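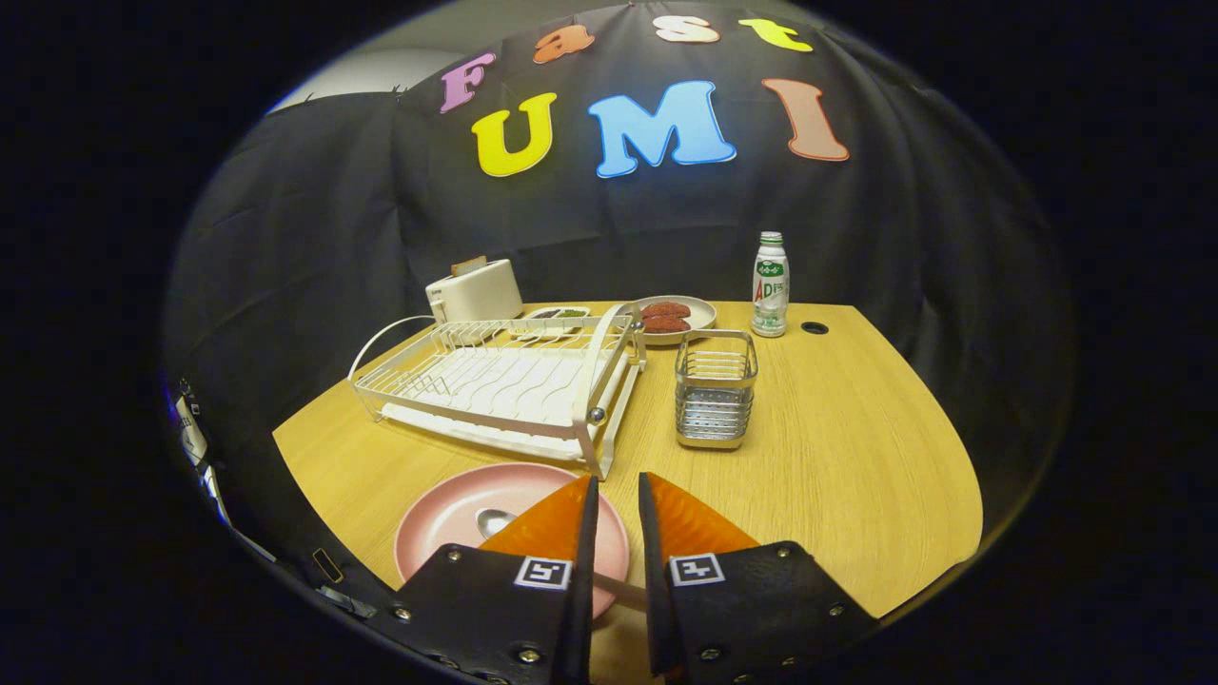

MELMONT, August

Filed under: Calls & Openings / Workshop
14 shares | 3 comments

Helpers wanted for a hand-held gripper build

The Tapia Street shared workshop in Melmont is looking for six people to help finish and use a set of hand-held grippers this fall. No robotics background is needed for most of the places. Two of the places do call for some bench experience, and those are described separately below.

The grippers are held in the hand and worked like a pair of tongs. A camera on the tool records what the fingers do, and the recordings are used to train a small robot arm to do the same jobs. We are working on kitchen chores first: picking up a spoon from a plate, putting dishes in a drying rack, putting utensils in their holder, moving a plate without tipping what is on it. The long-term aim is an arm that a member could build at home on a modest budget and keep on the kitchen counter. We are a long way from that.

What exists now

One gripper is assembled and in regular use. It has black finger plates held on with silver screws, soft orange tips that taper toward the end, and a printed marker on each finger so the software can tell how far apart they are. The second gripper is in parts. The third has been ordered only as far as the screws.

The arm is on a bench at the back and moves under its own power, but it has not yet been run from our own recordings. The project is called Pamix on the sign-up sheet and the shelf labels. If you see that name on a box, please leave the box where it is.

The work

Four of the places are for recording. You would stand at the table, set out the dishes for the chore on the day's card, and do the chore with the gripper, over and over, with small changes in where things start. A session is an hour and a half with a break in the middle. It is repetitive. People who like jigsaw puzzles or sorting hardware tend to do fine. Your arm will get tired before you expect it to, so please tell whoever is running the session and switch hands or stop.

You would also label your own recordings at the end of each session. This means watching them back at double speed and marking where each attempt begins and ends. Dropped items stay in. Mark them as drops and go on.

One place is for building. You would put together grippers two and three from the printed parts, cut and pour new soft tips, and replace worn ones. You should be comfortable with small screws, a soldering iron and a set of calipers. We have had trouble getting the tips to come out of the mold without tearing at the thin end, and would be glad to hear from anyone who has poured silicone or urethane before. The molds are 3D printed and we can change them.

One place is for the arm. You would help mount the gripper fingers on it, run the cables so they do not catch at the wrist joint, and be present for the first powered tests. Some Python is needed. Experience with motor controllers would help. The emergency stop has been wired and works, and no one runs the arm alone.

Time

Recording places: one evening session a week for seven weeks, starting at 6:30 p.m. You can miss one and make it up later. The build and arm places are more flexible, with about three hours a week on a schedule you agree with the rest of the group. We will ask everyone to come to one shared session at the start, where you will try the gripper, see how the table is set up and read through the safety sheet.

What you get

This is unpaid. Members who take a place have their workshop dues waived for the length of the project. Non-members get the same access during project hours, plus use of the hand tools and the two 3D printers for their own work when the printers are free. The build files and the recordings will be shared with everyone who took part, and you may use them to make a gripper of your own. You pay for your own screws and filament.

Recordings show the table, the dishes and sometimes hands and sleeves. They do not include sound. If you would rather not have your hands recorded, gloves are fine. Anyone can ask to have a session of theirs deleted up to the point when the files are shared out.

Who can apply

Anyone 16 or over. Under 18s need a signed form from a parent or guardian and cannot take the arm place. The table is a fixed height and most people stand at it, but a tall stool works as well and we have one. The workshop entrance on the Vendosley Avenue side has no steps. The one on Tapia Street has three.

We would like at least one left-handed person among the recording places. So far nearly everything has been done right-handed.

How to apply

Write a few lines on the sheet by the front desk or leave a note in the project mailbox, addressed to Wenceslao Núñez. Say which place you want, which evenings you can't do, and whether you are left- or right-handed. For the build and arm places, add a sentence or two on something you have made or repaired. Pictures of it are welcome. There is no form and no interview, but you will be asked to come in and try the gripper for a few minutes before we settle the list.

Places are filled as people come in. If the recording places are full, your name goes on a list for the next set of chores, which will be laundry folding.

Tags: help wanted, robotics, home build, gripper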